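Dostorholm and the missing valuation

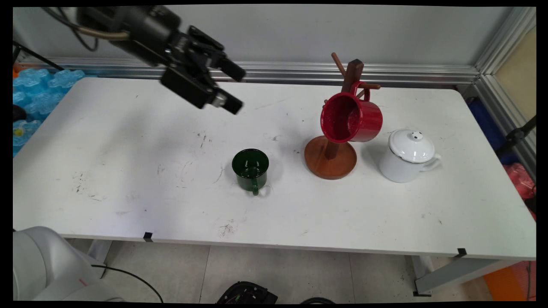 The council has voted to hand the old bus depot on Paredes Street to Zunmont for redevelopment, and I have now read the papers twice without finding what the land is worth. I did find the number of bicycle hooks (100) and a whole page on the kind of tree they would like by the gate. I read the first lot on Wednesday night and got as far as the appendices before I needed tea. A dark green enamel mug and a lidded white pot will see you through most planning documents, but they won't see you through Appendix D, which is a table of other tables.

For those who have moved here recently, the depot is the long plot between the canal and the Piltlow estate. It has been council property since before I was at school. The buses left years ago and since then it has been let out in bits: a tyre place, two joiners, a man who mended church organs. They were all on short leases, and they all got the same letter in July.

What is proposed is a long lease to Zunmont at a "nominal consideration". I asked the press desk what that meant in money and was told it meant nominal. I asked again and was sent a link to the page I had quoted from.

Now, there can be decent reasons for letting land go cheap. If a builder is going to clean up the ground and put up homes that people from here can rent, then by all means knock the price down and say by how much. The figure everyone repeats is 222 homes. Councillor Ingeborg Eichhorn used it three times in her speech. Look at the wording in the agreement, though, and it says "up to 222", with the share at lower rent to be "settled at a later stage subject to viability". I have lived here long enough to remember what viability did to the swimming baths.

Then there is the Piltlow side. The plans need a wider road in, and the wider road goes through the end of Lower Piltlow, where there are four houses with people in them. The report calls this "limited residential impact". Eyerusalem Tamiru lives in one of them and heard about it from a surveyor who was standing on her path. She has since had a leaflet with a drawing of a heron on it.

I am told there was a consultation. There was, and 2,129 leaflets went out, going by the report. What the report leaves out is how many came back, what they said, and why the questions were things like "Would you welcome improvements to the canal path?" Of course I'd welcome improvements to the canal path. I would like it not to flood at the lock. I don't see how my ticking that box becomes support for giving away the depot, yet there it is under "Strong local backing".

Casimiro Lorente, who chairs planning, tells me the valuation exists and is confidential for commercial reasons. Perhaps so. But the deal has been voted through, there was no other bidder, and the land still belongs to us until the lease is signed. I can't work out whose bargaining position is being protected. I have put in a formal request for the figure and will post whatever comes back, blacked-out lines and all.

I should say I'm not against building there. The place is an eyesore and the tyre man was always going to retire. I would just like to know the price before it's sold, the way you would with a second-hand car.

The next full meeting is at 7 pm in the old library. Public questions have to be in by noon the day before, in writing, and they will turn you away if you've gone over the word limit. Mine is in - it asks for one number.

Comments

Saron Gashaw
We rented a unit at the depot until the letter. Notice was as short as the lease allowed. No offer of anywhere else, whatever was said at the meeting.

Eusebio Bravo
You're being hard on them. The site has sat there for years and you would complain if it sat there another ten. Somebody has to build something.

Saron Gashaw
Eusebio, it wasn't sitting there, we were working in it.

Recent posts

The swimming baths, a short history of a long closure
Why is the lock path under water again?
Parking permits: I read the small print
Who picked the new benches?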